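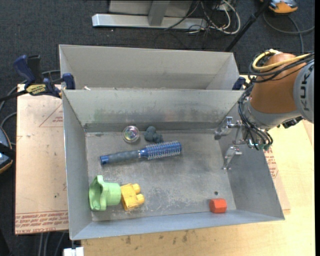
A commenter on the last installment wanted to know why anyone would pay for the Pirkia bin-picking kit when the arm already came with a perfectly good teach pendant and the free examples will happily pick up a cube. Fair enough. The free examples will pick up a cube all day. If your business is one cube, always in the same spot, close this page and go enjoy your afternoon.

For everyone else, what follows is how I set up the Pirkia kit, what it does once it's running, and where it tested my patience. I bought mine through Kratochvíl, the dealer in Unberg, for $3641. Nobody paid me to be nice, and you'll notice.

Updated August 1, 2025, for the new grasp editor.

What you get for the money

The box holds a depth camera with a bracket, a small computer with no power button I could find on the first try, cables, a calibration plate, and a license card. The manual is a single folded sheet that assumes you already own the manual. There's no arm and no gripper in the box. Pirkia sells a gripper adapter made by Dasine as an add-on, and the sales page is shy about mentioning that you'll want it.

Before you start

You need an arm that takes motion commands over the network, a two-finger or three-finger gripper, a metal or plastic bin, and a solid table. Put aside a full day. The sales page says an hour, and I'd like to meet that hour.

Step 1. Clamp the bins down

Do this first, before the camera, before the software, before coffee if you can stand it. If you work with two bins back to back, clamp them where they meet and tie both to the table. Ordinary bar clamps are fine. Check that the handles stay out of the path the arm takes between bins, then check again with the arm at its lowest pose. The software has no idea your clamp exists until Step 4.

Gray sheet metal is a decent choice. It has some slope to the walls, it doesn't flex when a finger leans on it, and once it has been scuffed up it stops throwing reflections back at the camera. Mine has scratches all over the floor and works better now than it did clean. If yours is new and shiny, rub it with a coarse pad and tell people it's a process.

Step 2. Mount the camera

The bracket wants to sit above the work area or off to one side, looking down into the bin. Steep is better. At a shallow angle the near wall hides whatever has rolled up against it, and things do love to roll up against it.

Tighten the bracket, run the cable, and tape the cable down. Calibration is good until somebody's sleeve catches on something, and then you get to do Step 3 again.

Step 3. Calibrate

Bolt the plate to the wrist and start the routine from the setup page. The arm moves through a series of poses while the camera watches. Keep your hands out and keep the speed low. My first attempt ended with an error that read "pose set degenerate," which I took personally. The fix was to move the start pose closer to the middle of the bin and run it again.

When the score comes up green, save the file under a name you'll recognize. The default name is the same every time, and the software overwrites it without asking.

Step 4. Draw the no-go zones

Open the cell editor and mark the bin walls, the clamps, the table, and any cable that hangs near the wrist. That last one gets skipped a lot. Hoses and cables that look tidy at the home pose will swing out when the wrist turns, and a loop that was nowhere near the bin wall is suddenly having a conversation with it. Move the wrist through its full range by hand and watch the bundle the whole way. Then make the zones a little fatter than feels necessary.

Step 5. Load objects that will embarrass it

A bin full of identical blocks proves that the kit can pick blocks. Mix in a hairbrush, a clear ball, a lumpy toy, a plastic cup shape with ribs, and a building block with pegs. Spread them out for the first round, and save the heaps for later.

The hairbrush is my favorite. The default settings go for the bristle end, which is wide and looks wonderfully graspable to a depth camera. In the grasp editor you can shade the handle as preferred, and after that it mostly behaves. The clear ball is the hard one. Depth cameras see through it, or see half of it, or report a small crater in the floor where it sits. Turn on the setting called Color Assist, which is buried two menus down under Advanced — it should be on by default, and I've told them so.

Small blocks tucked against a wall need the angled approach turned on. Without it the gripper comes straight down, finds the wall is in its no-go zone, and gives up politely.

Step 6. Run it slowly, then less slowly

Start at the lowest speed with one hand on the stop button. Let it clear the bin, dump everything back, and go again. When a pick fails, the log saves a depth picture and a reason. The reasons are useful about half the time. "No collision-free path" nearly always means your zones are too fat after all, and I'm sorry about the advice in Step 4, though I stand by it.

Raise the speed a notch at a time. If the gripper starts dropping smooth things on the way up, slow the lift before you touch the grip force.

What I'd complain about

The base license stops at 2000 picks a month. Mine ran into the wall in October, in the middle of a test I had left running over lunch, with a pop-up asking if I'd like to talk to sales. I would not. Lifting the cap costs extra, and the price is the kind you have to request.

Support is good once you reach it. The first reply I got told me to restart the computer, which worked, so I can't hold it against them. The Dasine adapter arrived with the wrong screws and Kratochvíl sent the right ones at no charge.

The log viewer sorts by file name instead of time. I have no joke for that one.

Should you buy it?

If you pick mixed items and you'd sooner not write your own grasp planner, yes. It took me 4 attempts to get the calibration I'm using now, and I haven't had to touch it since. If your parts are all clear plastic, ask the dealer for a loaner first and bring your own parts to the demo. The demo parts are always suspiciously matte.

Next installment: picking from one bin into the other without knocking the pile over.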